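Board index > Hardware > Builds and Rebuilds
Thread: old tower, parts tray, cables in the way. order of work?

tstergiou
13 August 2012
Doing a rebuild on an old desktop tower, side panel off, board still in the case. Got a gray plastic holder for the small parts (cpu in the middle pocket, what looks like a memory stick stood up on edge) so nothing rolls off the bench.

Question is order. CPU and ram in while board is in the case, or pull the board first? Thick black cables run right across the middle and I hate working around them. Drive cage is in there too.

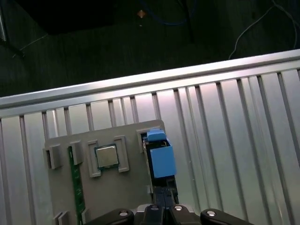
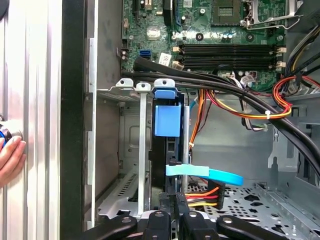 Parts holder first, then the open case with the socket top right

Budget is $45 so no I'm not buying a new case. - Themis Stergiou

dreltus
Pull the board. Always. 20 minutes extra and you get to see what your doing. Pins in that socket are exposed, one dropped screw and you're shopping for a board.

solderpig
Disagree. Pulling the board on one of these means front panel wires, all the power, every standoff screw, then all of it back again. For a cpu and some ram? Socket's right there in the open. Lay the case flat, flip the lever, chip in, done.

dreltus
"lay the case flat" sure, and then cables flop over the socket

solderpig
so tie them back. velcro. bread bag twist tie even

irura_77
The colored power wires already have a little white cable tie on them in the second pic, right side. Don't cut that one just to get slack, you'll regret it when you're putting the side back on. Move the black bundle instead, toward the cage.

Also do ram AFTER cpu. Slots are right below the socket and a tall stick is one more thing to bump.

mrs_ustley
What is the holder? Want one. I use a muffin tin, 2 sticks of ram and a cpu all sliding around in foil cups, its not great

tstergiou
Came in a box of stuff from the Ustley swap meet, no label or anything. The L shaped bits hold the chip from both sides, works nice. Muffin tin is fine if you put foam in it.

solderpig
NOT the pink packing peanuts. antistatic foam

Triệu
Before anybody puts anything in: clean the old paste off the cpu lid if there's any. Can't tell from the pic, looks kind of mottled but could be just the metal. Alcohol and a coffee filter. Then check the socket with a flashlight at a low angle, bent pins show up as a break in the pattern. I did 400 of these for a school district and bent pins were the number one thing by far, bad ram was way behind.

dreltus
400 with the boards in the case or out?

Triệu
In. Sorry

dreltus
ok well. I still pull mine

irura_77
lol

mrs_ustley
Does the drive cage come out on yours? Mine has two screws and a clip, gave me so much more room. Easier then pulling the board. Look underneath, mine hid one there.

tstergiou
Haven't checked, will look tonight. Leaning towards board in, cables tied over by the cage, cpu then ram. Flashlight first. If the cage comes out I'll take that too.

solderpig
Do one stick and boot, then the rest. Saves you pulling everything if it beeps at you

tstergiou
Good call. Anyone know if the old sata cable is worth keeping or just swap it while I'm in there

Triệu
Keep it unless the clip is broke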